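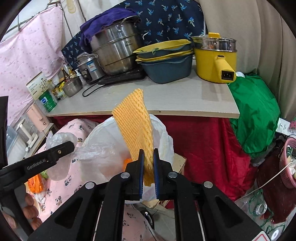

The band had been broken up for 19 years when Drakby Records called Noreen Ó Néill about putting the first album out again. She took the call in her kitchen in Clevton and wrote the man's name on the back of a gas bill. He wanted the master tapes, any photos, and the two of them in a room together to approve the new mix. She said she could do the tapes. When she hung up she started clearing the table, which had the pink cloth with the pandas on it and round brown pastries in a stack near the edge. A strip of yellow-orange netting was held up in front of a white plastic bag, which stood open by the red cloth with something orange in the bottom. She moved the pastries over and put the gas bill down where she would see it.

She had not talked to Josué Holanda since the spring after the last tour. They hadn't had a fight. He played drums, she played bass and wrote most of the words, and at the end of the tour he got in his brother-in-law's truck and she got on a bus. There was a check to be split and she had mailed him his half. He cashed it. For some time after that she expected a phone call, and then she stopped expecting one.

The tapes were in the hall closet behind the vacuum cleaner. Four reels, all labeled in Josué's square handwriting, with the song titles they had used before there were real titles. "Fast One." "Other Fast One." "Noreen Slow." On the third box he had written DO NOT LEND TO DARIO and underlined it. Dario Colombo had owned the studio and was known for taping over things.

She read all four boxes standing up. Then she called the number the man from the label had given her for Josué, before she had time to think of a reason to do it later.

"It's Noreen," she said.

"I know. They told me you might call." There was a dog barking behind him. "You still have the tapes?"

"They were in the closet."

"Is it dry in there?"

"It's a closet, Josué."

He laughed, and it was the same laugh, a little late and through the nose. She sat down.

They talked for an hour. He had a job doing deliveries for a company called Britusport that sold gym mats and soccer goals to schools. His knees were bad. He still had the small kit but he only played it at church, with brushes, and the pastor had asked him once if he could use softer brushes. She told him about the library and about her mother. Neither of them brought up the record until almost the end.

"How many did we press of that?" he said. "The first time."

"1,065."

"Why 1,065?"

"We paid for a thousand. The plant ran over and made us pay for those too."

"I remember that. You yelled at a man named Sartori."

"I didn't yell."

"You yelled, and then you gave him a copy."

The remix was set for a Wednesday, at a studio two hours down the highway. Noreen drove with the tapes on the passenger seat, belted in. It rained until the county line.
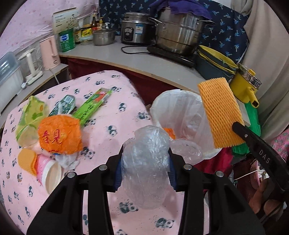
She had thought about what she would say when she saw him, and she had it mostly worked out by the exit ramp. Then he was standing in the parking lot in a work jacket, holding two coffees, and she said, "You went gray," and he said, "You didn't park straight," and they went in.

The engineer was a young woman named Gemma Morelli who had found the album in a used bin when she was in high school. She had paid too much for it and she told them how much, which was 80 dollars. Josué turned to look at Noreen.

"Eighty," he said.

"I heard her."

"We used to sell them for five."

"Four, in Ohio."

Gemma threaded the first reel. The tape hissed for a while and then there was Josué, much younger, counting in. He counted to three and then somebody in the room dropped something metal, and a third voice swore, and the young Josué said, "Okay, again." Noreen had forgotten that. On the record it started clean.

"That's Nives," Josué said.

Nives Dal Bello had played guitar on six of the songs and then moved back home before the record came out. She had her name on the sleeve in small type. For years people wrote to the band's mailbox to ask who she was.

"Did they call her?" Noreen said.

"They couldn't find her. I have an address but it's old." He was watching the reels go around. "She should be on the front this time. Same size as us."

Noreen thought about it. There had been a reason for the small type, and it had been her reason. She had said at the time that it was about how many songs a person played on. Josué had let it go, the way he let most things go, and she had taken that to mean he agreed.

"Yes," she said. "Same size."

He nodded and drank his coffee.

They listened to everything twice. Gemma wanted to bring the drums up on the second song and Josué wanted them down, and the two of them went back and forth over it until Noreen told them to put the drums where they had been in the first place. The vocals she left alone. She had been singing too hard, with her throat closed, and there was nothing a person could do about that now.

At the end of the last reel there was some blank tape and then a few seconds nobody had labeled. It was the three of them trying to remember the chords to a song off the radio. They got four bars in and fell apart.

"Do you want that on there?" Gemma asked.

"The label's only making 200 on the first run," Josué said. "Who's going to mind?"

"Put it on," Noreen said.

In the parking lot he gave her Nives's address, written on a Britusport delivery slip in the same square letters. She put it in her coat. He walked around her car and looked at how it sat between the lines, and then he checked that the tapes were belted in, and tugged on the strap.

"Call me when you've written to her," he said.

She wrote the letter that night at the kitchen table. It took three tries, and the one she mailed was the shortest.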